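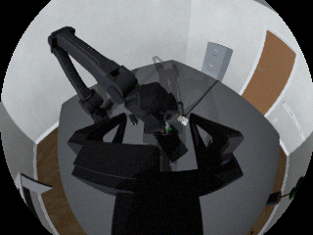
Last changed: March

Eetu Mäkelä had put the coffee on before I got there, and we were well into the second pot before he'd let me ask him anything about robots. He wanted to talk about the bus from Bonberg first (it was late, it is always late) and then about the window in his office, which sticks. I mention it only because he came back to the window later, when he was explaining his method, and it turned out to be rather a good way into it.

His project is called Dromden, and for most of its life it has lived inside Flellov, the simulator his group built for itself. The question it asks is easy enough to say aloud. If a robot arm sees the world through a very wide, round lens fixed near its own gripper, and if it learns everything it knows in a made-up room, how much of that learning is still good when the room changes?

"People look at those round views and feel a bit seasick," he told me, quite cheerfully. "The table bends, the door leans over, everything straight goes soft. And then they ask if we're going to flatten it. For a long time we did! We flattened every view before the program was allowed to look at it, and we were very proud of how tidy it was."

The trouble, he said, was at the edges. Flattening a wide view stretches the outer parts a great deal, and the outer parts are where the other arm tends to come in. Dromden uses two arms on one table, and the small parts they practise on are fiddly things with pins, the sort of thing you or I would turn over in our fingers a few times before we had it the right way round. An arm that loses track of its partner at just the wrong moment will close on nothing, or close on the partner.

So they stopped flattening. The views went in as they were, bent, with the dark corners left on, and what the group changed was the practice. This is where the window came back. "You don't learn my window by reading about windows," Eetu said. "You learn it by pushing it on a damp day and a dry day and a day when you're annoyed. We wanted the program to have lots of days." Each time a layout was set up in Flellov, it was run again in 40 slightly different versions – lamps moved, the table turned a touch, the lens made a little stronger or weaker – and the program was scored on how evenly it did across the whole set. A brilliant run on one version and a muddle on the next counted against it.

I asked whether that scoring was really the new part, and he thought for a good while, turning his cup round. He said he supposed it was, although it had begun as a way of finding bugs. They had wanted to know which versions were breaking things, and someone left the evenness score switched on during training over a weekend. By the time he looked in on Saturday the curve was already flatter than anything they'd had before.

"I didn't believe it," he said. "I went home and did the shopping. Then I came back in and I still didn't believe it, so we ran the whole thing from scratch." The rerun took two weeks and came out the same way. On the held-out layouts, which the program had never practised on, failed grasps fell from 40 to 16 over the same set of trials. He is careful to add that all of those trials were in simulation too.

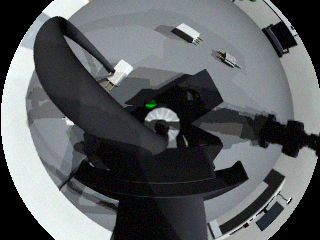
One reader of an earlier version of this page wrote to say that evenness can be a trap, and that a program might score well simply by being equally timid everywhere, hovering over the part and never committing to it. I passed the letter on to Eetu, and he was delighted with it.

"Yes, yes, it did exactly that," he said. "The first week it was the most polite robot you ever met. It would go nearly to the pins and wait." They cured it with a small charge for every second spent waiting, which sounds harsh but seems to have done the job. Set the charge too high and the arms begin to snatch, so there is a good deal of fiddling in it still, and he'd like to find a setting that doesn't need a person to keep nudging it.

He would also like to know how much the bent view itself is helping. The group changed the view and the scoring at nearly the same time, and he admits – a little ruefully – that he should have kept them apart. A proper comparison is next on the list, with flattened views and the new scoring together, and he says he has no strong feeling about which way it will go. I'm not sure I believed him on that. He had already drawn the graph he was hoping for on the back of my list of questions.

After that will come real arms on a real table, over at Saarela, where there is more space. Eetu expects the cables to be the awkward part. A cable in Flellov hangs the way it has been told to, he said, and a real one remembers how it was coiled in the box.

We finished the coffee and he walked me down to the stop, still talking about cables, and the bus was late again.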